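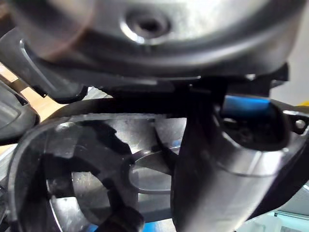
August, 4:15 pm - wrist cam and gripper, arm 2

Well, the gripper stalled again. Cycle 3176 out of a planned 4000, so no full run this week either. Fault 59 on the Zultoline controller, same as Gilang got, and it cleared on a restart, which I don't love.

I hit the stop before going anywhere near the fingers (Babak, I did read your note!). Then I backed off the grip force and tried it by hand - one clean close, one that hung halfway. My money's on the finger drive, but Tirta thinks it's the cable and she's usually right about cables.

Left it powered down and tagged. Please don't clear 59 and carry on, even if it lets you. Need to ask Rodrigo if we still have a spare drive.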